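Come Drive Robot Arms With Us! Student Teleoperators Wanted for the Drastov Project

Hi! I'm Usa, and I run the operator side of Drastov, a student project where we teach a pair of robot arms to do ordinary tabletop jobs by doing those jobs ourselves, over and over, through the arms. We have more tasks than hands right now, so I'm looking for a new batch of operators to start in November.

You don't need to be an engineering major. One of our best people last semester was Jirayu, who studies cello, and he picked up two-arm handovers faster than I did (I'm still a bit sore about it). What I want is someone patient who shows up when they said they would and doesn't mind dropping a pen nine times before lunch.

So what would you be doing? Mostly short takes. You get a task card, you set the table the way the card says, you drive both arms through it, you mark the take good or bad, and you reset. Some cards are easy, like putting stationery back in a cup. Then there are the tool cards, and the hammer is the one everybody wants to try first. It's long, it's heavy at one end, and you have to think about both grippers at the same time.
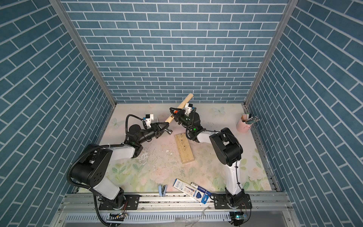 Both arms on the hammer, with the nail block in front.

Our goal for this round is 2,552 good takes, and we've got 186 so far, so you can see why I'm writing this! Bad takes don't count toward the total but we keep them anyway, so please mark them truthfully. I would much rather have a labeled flop than a mystery.

You'll also spend time looking through what the wrist cameras recorded. I know that sounds like the boring part, but I've come to love it. You start noticing your own habits (I swing my left elbow out way too far, apparently) and you get a feel for how little of the table one camera sees once something gets in front of it. Decha teaches that session and he's great at it, so bring questions.

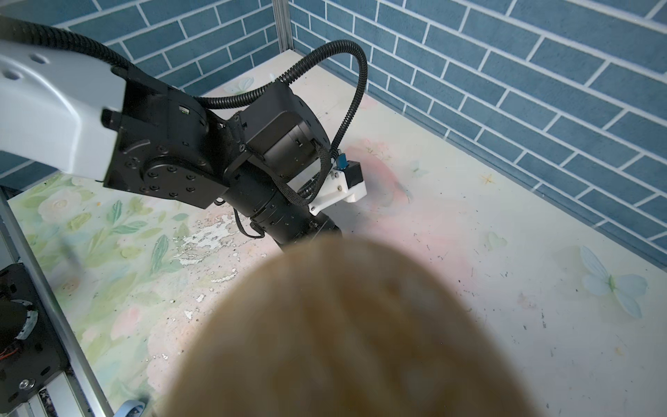 Wrist camera view across the table to the other arm.

The practical stuff:

We ask for two shifts a week, and you pick them from the sheet. Most run in the late afternoon. Wednesday is our group night, when everyone comes in at 6 p.m., we go over the week's takes, and somebody orders too many dumplings. Please keep that one free if you can.

It's paid! You get a stipend of $400 for the semester, split into two payments. If your department gives credit for project work, Lamduan Petchrat can sign the form, but ask her early because she travels a lot.

Training takes about 2 hours. You'll start on Jusar, our practice simulator, and move to the real arms once you can finish three cards in a row without the arms bumping into each other. Glasses are fine, left-handers are very welcome, and long sleeves need to be rolled up.

If you like fixing things more than driving them, say so! Remo Zanetti looks after the hardware and would be thrilled to have somebody help with cables, gripper pads, and the endless hunt for the right hex key. Same stipend, same dumplings.

To apply, send me a few lines on who you are, which afternoons you're free, and one fiddly thing you've done with your hands that you were proud of. Knitting counts. So does getting a key out of a storm drain. No résumé please, I won't read it. I answer everyone, usually within a couple of days, and then you come by for a half-hour tryout on the arms.

Hope to meet you soon!

Usa Chaiyaporn
Operator lead, Drastov

Contact: Drastov operator desk | © Drastov Student Project | Back to top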